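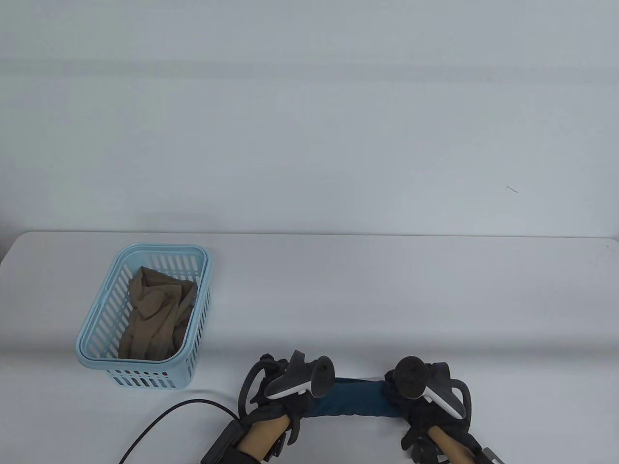

Ticket 89 was opened by Wodham, the gift shop, over dull yellow-brown marks on sterling silver lockets supplied in the Jurnano range. The lockets are hand finished, sold in a hinged presentation box and carry a full hallmark. The marks appear on the back plate only and come up within weeks of the stock being unpacked. Wodham's first reply listed everything soft that gets near the silver in the back room, including cotton gloves, old dusters and nylon tights of the sheer tan-brown sort that sit bunched up in a light blue slotted basket. Plain nylon doesn't tarnish silver. It can pick up grit and leave fine scratches, but these marks have no scratch pattern, so textiles other than the box lining were put to one side at this stage.

Status: Closed
Category: Finish / tarnish
Opened: August 2018
Raised by: Mirjana Krasniqi, Wodham
Handled by: Muthu Iyengar, product support
Copied to: Kuldeep Bisht (workshop), Danica Nikolovski (packaging)

Problem as reported

18 lockets received in one carton. 7 show marks on the back plate, from a light straw colour to brown. Fronts are clean. Chains are clean. One customer return, refunded in the shop. Mirjana asks whether the silver is below standard and whether the remaining stock can be sold.

Iyengar, first response

Please confirm the following:
Are the lockets kept in their boxes or on open display?
Is the anti-tarnish tab still under the pad?
Has any dip or liquid cleaner been used?
Is the lot code on the box base the same for all the marked pieces?

The hallmark is applied by the assay office after testing, and tarnish on a marked piece is not evidence of low silver content. Sterling contains copper and will discolour if sulphur is present. Do not polish the marked pieces for now. We need the marks as they are.

Krasniqi, reply

Kept in boxes with the lids shut. A few went into the window and those have stayed bright. No dip used. There is no tab under the pad in any of the boxes I opened. The marked ones are all in boxes with the darker grey pad. The paler pad boxes are fine. I had not noticed there were two greys until I put them side by side.

Iyengar, note to packaging

Two pad colours in one carton. Danica, can you check whether the box supplier changed the lining? Wodham's window stock stays bright and the boxed stock marks on the face that touches the pad. That points to the pad and away from the air in the shop.

Nikolovski, reply

Confirmed. Our usual boxes come from Nikolaidis with a flocked pad. A top-up delivery in June came with a different pad, felt on a foam base. It was passed on size and colour only. The tab was left out because the packing sheet for the top-up boxes had no line for it. I have the remaining boxes on hold and have sent pads to the workshop.

Bisht, test note

Silver offcuts, polished and degreased, were placed face down on each pad in closed boxes. A further offcut was placed in an empty tin as a control.

Result after 4 days:
Flocked pad: no change.
Felt and foam pad: straw colour over the contact area, darker at the edge.
Control: no change.

Foam base gives off a faint rubber smell when cut. Sulphur in the foam is the likely source. Not analysed further.

One marked locket returned by Wodham was cleaned with a silver cloth. The mark came off fully, hallmark still crisp, no pitting. No replating is involved, as the piece is solid sterling.

Iyengar, resolution sent to Wodham

1. Take all lockets out of the dark grey pad boxes. Put them in the small zip bags we are sending, one per bag.
2. Wipe marked pieces with the silver cloth supplied. Use straight strokes and keep off the hallmark as far as possible. No dip: it can get into the hinge and is hard to rinse out.
3. Open the locket and check the inner rims. If there is colour there, return the piece to us.
4. Flatten and discard the dark boxes. Replacement boxes with flocked pads and tabs are on the way.
5. The customer refund will be credited to your account.

Cleaned pieces may be sold as new.

Krasniqi, reply

Boxes arrived. All wiped and reboxed. One had colour inside the rim by the hinge and is in the post to you. Can the care card mention the tab? Customers throw it out with the tissue.

Iyengar, closing note

Returned piece cleaned by the workshop and sent back. Care card wording passed to Danica. Packing sheet now has a line for the tab, and pad material is to be checked on every box delivery, top-ups included. Ticket closed with Wodham's agreement.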